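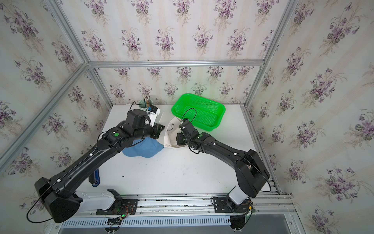

Notes for the Saturday talk: small things and where they live
Speaker: Araceli Nieto

Start (2 minutes)
Good morning and thank you for coming. Say my name slowly. Thank Murdo Buchanan for the invitation and for the tea.

Ask the room: who has a table at home where everything lands? Wait for the hands. Mine is next to the door, and my mother's was the same.

First part: the pile
A pile is made of things which have no address. A cap, a small round pot, a bag made of cloth. Each one is easy to put away, but together they look like a big work, so we leave them until tomorrow.
Tell the story of the Laskowska flat. We cleared one table in 20 minutes and then we talked for one hour about a single drawer.

Second part: basket or bag
A basket with holes keeps its shape. You see what is inside, and you can take it with one hand. I like a bright colour, green for example, because the eye finds it quickly.
A cloth bag is softer and folds flat when it is empty. But small things go down to the bottom and stay there. I use it for what goes out of the house, and the basket for what stays.
Do not say which is better. Last time two people began to argue and I lost my place.

Third part: the walls
Some people ask why I speak about wallpaper in a talk about tidying. With a flower pattern, violets and leaves, the eye is already busy. I prefer to leave a plain white table in such a room.
Rosângela does not agree with me. Let her speak if she wants, 4 minutes.

Exercise
Everybody empties one pocket or handbag on the table. Choose what goes in the basket, what goes in the bag. Walk between the tables, do not touch their things.

Questions
If they ask about prices, send them to Ostap at the Murow desk. Remember to give back the microphone.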